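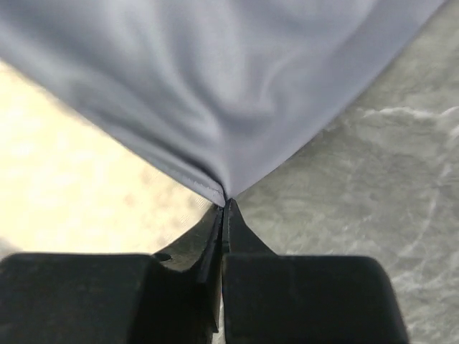

Folding and Storing Soft Goods: What Holds Up

Household textiles and stuffed items take up more storage volume than most people plan for. A folded cotton sheet is dense and stacks well. A stuffed toy is mostly air and does not stack at all. Put both on one shelf and the toys set the shelf height, the sheets slide under them, and the pile gets rebuilt every week.

The usual fix is to sort by compressibility before sorting by owner or room. Flat goods go in one group, filled goods in another. Satska, which makes fabric bins for closets, prints a load figure on each of its lids for this purpose, and its mid-size bin is rated for 6 kilograms of flat goods. Filled goods reach the lid long before they reach the rating.

Folding is best done on a hard surface at least 60 centimeters deep. Pick up thin cloth at the hem or at a corner, where the doubled layer resists stretching. A pinch in the middle of the panel gathers the weave and leaves radiating creases that have to be smoothed out before the first fold. Loose threads along a hem should be trimmed, never pulled. Fold lengthwise first, press out the air with the forearm, then fold across.

Stuffed items need a different grip. Take them from both sides at the widest point so that the load is shared across the seams. Lifting by an ear or a limb puts the full weight on a few stitches, and the stitching at that joint is normally the first to fail.

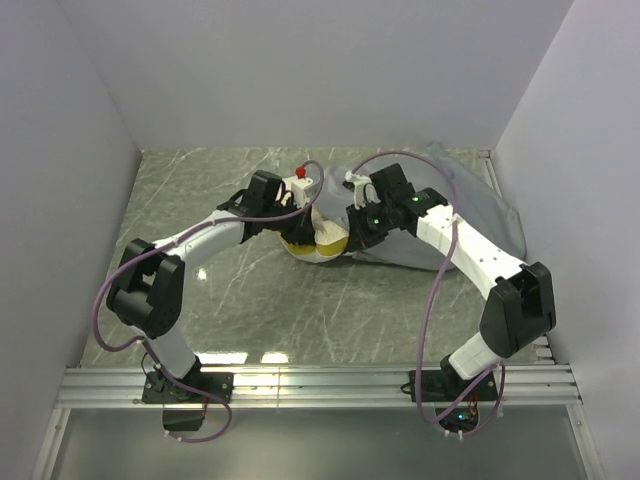

Can stuffed toys be stored in vacuum bags?

For a short move, most polyester-filled toys will tolerate it. For a full season they should be kept in a breathable bin, as fiber fill held flat for months recovers slowly and unevenly. Toys with foam cores or bean pellets should stay out of vacuum bags entirely.

Bin choice matters less than bin depth. In July we loaded the Satska bin and two competitors, the Cadbridge Low and the Vernonus 400, with the same mixed set of cloth and toys. The Cadbridge is the shallowest and was the easiest to search. The Vernonus is 400 millimeters deep, and anything placed at the bottom required unloading the top layer. It does hold its shape when half empty, and the Satska does not.

Floor storage is acceptable on stone or tile if the bin has feet. Without them, air does not move under the base, and fabric in contact with a cold floor can pick up moisture.
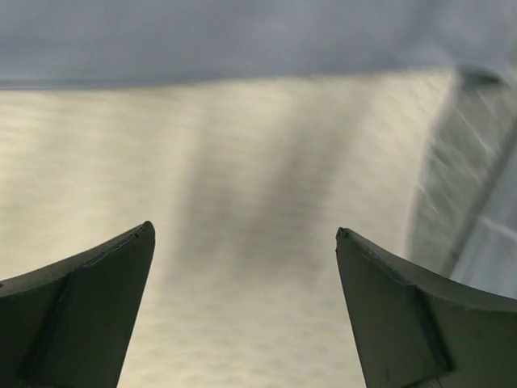

Sengar wrote in to disagree on the deeper bins, saying that a 400-millimeter bin works well in a house with small children, provided the blankets go in first and the toys are left on top where they can be reached. That arrangement is sound if the blankets are out of season. If they are in daily use, split the load across two shallow bins and label the short side.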